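Open Day at Drovari: Your Questions, My Answers

I run the robot corner at the Drovari open day, and I get asked the same things by email every year, so I finally sat down and wrote them all out.
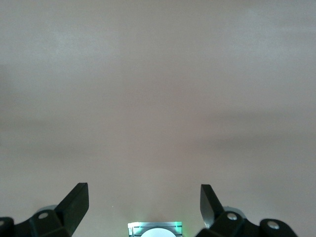

I've kept it to the stuff people really write in about. If yours isn't in the list, use the contact form and I'll add it when I get a minute.

When is it?

Tuesday, February 25, 2025, in the afternoon and on into the early evening. Yes, a weekday, I know! Our weekend slot went to another event in the building. There's a second open day in June for anyone who can't get off work or has kids in school.

Do I need a ticket?

You need to sign up but you don't pay anything. Put your name down on the Drovari site and bring the confirmation on your phone or on paper. If you show up without one we'll squeeze you in when there's space, but I can't promise you'll get near the arms at a busy time.

What will I get to see?

Two demo stations. One is Flonder, our pick-and-place station, where an arm with a two-finger gripper picks up small parts and sets them down again somewhere else (it sounds dull, and then people stand there for half an hour). The other is Quinlan, where you look at the job the way the arm gets it, through a small camera mounted right by the gripper. That's my favorite, because you start to understand how little the robot has to go on. Get down close to a plain surface and there's hardly anything to steer by, just some soft shading and the tips of its own fingers.

Can I drive one?

Yes! Quinlan is the hands-on one. You get two minutes at the controls with one of us next to you, and then the next person gets a go. If the line is short you can hop right back in at the end of it. Flonder runs by itself, so that one is watch only.

Is it okay for kids?

Very much so. Kids are usually better at the controls than their parents, me included. Anyone under 12 needs a grown-up with them the whole time, and everybody stays behind the yellow line unless we wave you over. Please don't reach across to touch the gripper, even when it's standing still. Ask and we'll bring out a spare one you can hold and squeeze.

How long does a visit take?

There's no set tour. We do a short talk every 27 minutes, an odd number that comes from how long Flonder takes to get through one full run and be reset. Catch one talk, have a turn at Quinlan, look around, and you've spent a good hour.

What happens when it drops something?

It drops things, you'll probably see it. We pick the part up, put it back in the tray and let it try again. Before last year's open day we had it do 1000 picks in a row as a warm-up and I sat through far too many of them with a sandwich. I like it when it misses while visitors are there, because the questions get a lot better.

Can I take pictures?

Sure, of the robots. Ask first if there are other visitors in your shot, and leave the flash off near Quinlan. It messes with the camera view and whoever is driving will be annoyed with you.

Where do I park?

Use the Liseck lot across the street and come in by the side door. The front entrance has steps, the side one is flat and wide enough for wheelchairs and strollers.

Is there food?

Coffee, water and cookies by the door. Please finish them before you come over to the robots.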